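3.2 Collecting the sock-hanging demonstrations

Demonstrations were gathered by teleoperation on the Orkar bimanual station, two operators in shifts, one task per shift. Kept episodes: 1,122, of which 1,000 go to training and the rest held out. Cap of 90 seconds per episode, anything longer discarded. No scripted motions anywhere, and no resets by the robot, operators put the socks back on the table by hand between episodes.

The task: take a sock from the table, bring it up to the clip hanger, clip it, go on to the next. Socks vary in color, start laid out side by side (Figure 4). Hanger hangs from a wooden rod and is free to swing, which we kept on purpose. An earlier set from June had it fixed in place and policies trained on that set did badly once it moved, see Section 5.1.
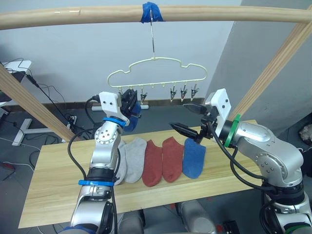
Figure 4. Sock-hanging task, left gripper holding a blue sock near the hanger.

Labels are per episode, not per frame. Each one gets a success flag and a short free text note (Halldóra Kvaran checked almost 800 of these by hand, disagreements were setled by a second look at the video). Partial successes, e.g. sock clipped but by one corner only, are kept and flagged seperately. We did not balance for color. Brundari format used for storage, conversion script in the appendix.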